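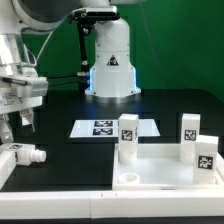
Trying to sort out which Roman emperor is on a coin my grandad left, and whether the date on the old envelope can be right. Envelope says "Probus, 276-282, Trangate hoard", pencil, very faint. I've got it on a black tabletop, same as in my photo, and all I can make out is a spiky crown and PROB something. Reverse is a figure on a horse. Is Probus even a proper emperor?? Never heard of him at school. Need to know by Friday, my sister wants it for her class.

Flatik
Yes, proper emperor. Reigned 276 to 282, so the envelope is fine. Soldier, came up through the army, spent most of his reign fighting on the Rhine and Danube. Killed by his own troops near Sirmium. The story goes he had them draining marshes and they'd had enough. Spiky crown is a radiate crown, normal for that kind of coin. Horse is probaly the ADVENTVS type, emperor arriving somewhere. Look for those letters round the edge.

Stetau
Loads of them about, dont polish it!! I paid 76 quid for a nice one, silly money.

Choi
Agree with Flatik mostly. The marsh story comes from later writers, so pinch of salt. Can't help with the hoard, never seen it listed. Try your county museum, they see this stuff all the time. Check the bottom of the reverse for mint letters too, that'd tell you where it was struck.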